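Bench Notes: the door project, before anyone buys a motor

The home robot build at Bustwood has reached the stage where people start asking when they can see it carry something. My answer for now is that it can be seen on a monitor, in a simulated house, and that I am not convinced by much of what I have seen there. I say this as a member who voted for the thing.

For those who missed the spring meeting, Olumide Aliyu proposed in March that we build a two-armed helper in the shared workshop, with the first job being to get itself through an ordinary inside door. He has been modeling it at home ever since, with Zainab Okoro writing the control code. The project is called Kusirano. It has a parts budget of $477, of which nothing has been spent, and I would like to keep it that way a little longer.

The case for simulation is easy to make. You can drive an arm into a wall all evening and the only thing you lose is the evening. Olumide says they have run through the room so many times that he knows the floor better than his own kitchen. Fine. But a simulated room is a polite room. The hinges don't sag, the lighting is the same every time you load it, and the walls don't have Flamix paint on them that comes off on whatever you brush past.

I sat down with the two of them on 7/10/19 and asked to see the gripper views, since that is where I expect trouble. The arms look very capable from a distance. Up close, what the robot has to work with can be pretty thin.

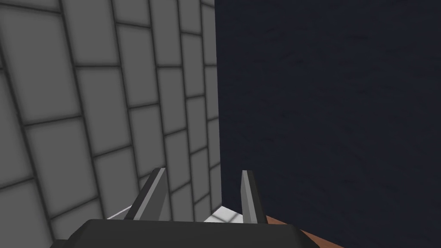
Gripper view in the simulator: tiled wall on the left, dark surface on the right, fingers at the bottom.

Zainab likes views like that one because the grid gives her software plenty of lines to hold on to. I asked what it holds on to on the other side, where there is next to no detail. She said the rest of the system fills in. I have heard "the rest of the system" offered as an answer on other projects, including the Kwok router table, and we all remember how long that sat under a tarp.

There is also the matter of how much wall you get and how little of anything you might want to pick up. A gripper aimed at tiles is a gripper that knows a lot about tiles. If I were writing the test list, I would start with how often the fingers have the target between them when they close, and leave the nice long runs across the room for later. There is no such list yet. I asked for one in writing.

The wider views are more persuasive, I will give them that. You can at least see what the machine is supposed to be dealing with, and the room has enough furniture in it to get in the way.
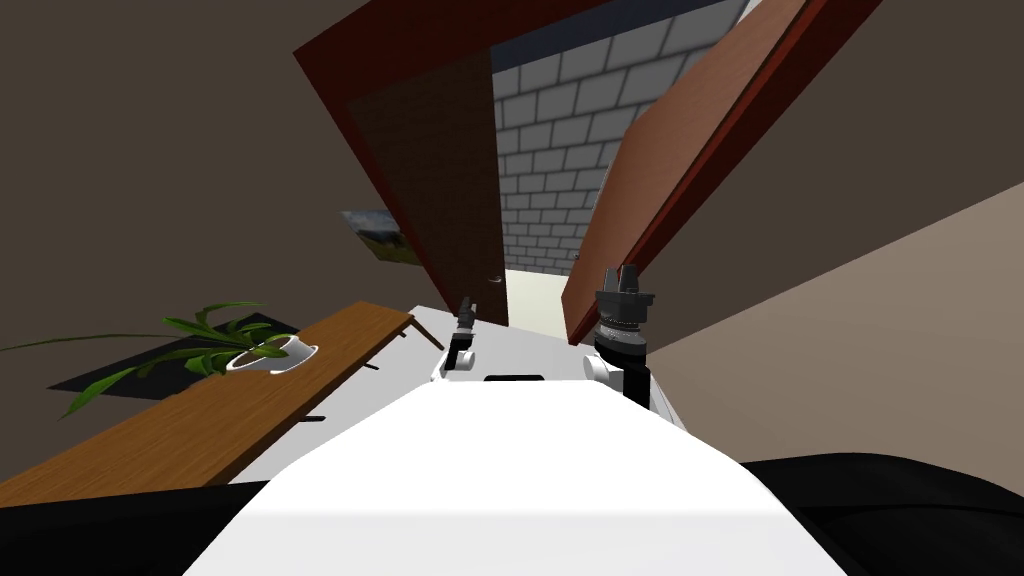
Both arms out toward the doorway, with the table and potted plant to the left.

What bothers me is the knob. It is small and round, and two fingers on a round knob is a hard grip even before you ask for a twist. Olumide's plan is to squeeze and rotate at the wrist. I went home and tried it on my closet door with a pair of kitchen tongs, and it slipped almost every time. He says tongs are not a fair test. Maybe so, but they cost me nothing, and he hasn't shown me a better one. A lever handle would be kinder to everybody, though most of the houses on my street don't have them.

I also asked about that plant. Leaves hanging over a table edge are exactly the sort of thing an elbow finds, and a leaf in a simulator doesn't drop dirt on the carpet. Zainab has promised to log every contact between the arms and anything that isn't the door. I think that log will be worth more than any of the video.

So my suggestion to members is as follows. Before we release any money, we build a plain test door in the back corner of the shop, 2x4 frame, secondhand slab, round knob. One gripper gets clamped to a bench in front of it, with no body and no second arm. If it can turn the knob and pull the latch clear, I will second the motion to buy the rest of the parts myself. If it can't, we have lost a weekend and some lumber.

Olumide thinks this is too cautious and wants to order the wrist motors now, while he can get six at the price of five. Zainab is on the fence. Anyone with a spare door, or three hinges that match, please leave them by the drill press with a note.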